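Keeping bananas from going brown

I buy way too many bananas every August (they're cheap and I get carried away!), so I've had plenty of practice at this.

Split the bunch
I pull mine apart the day I get home and wrap each stem in a bit of plastic wrap. Gets me up to 3 extra days. My neighbor Aldana Cabral just wraps the whole crown and swears it's the same.

Keep them away from the apples
Apples and avocados speed everything up, so mine live on the other side of the kitchen, out of the sun. A tray is fine, but turn them every morning or they get soft spots underneath.

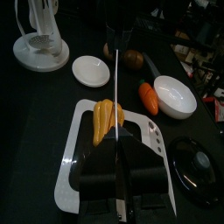 Too late? Freeze them
Peel first, please! I slice them, freeze them flat for 40 minutes, then tip them all into a bag. Three good-sized ones make a loaf, and the really black ones go in pancakes.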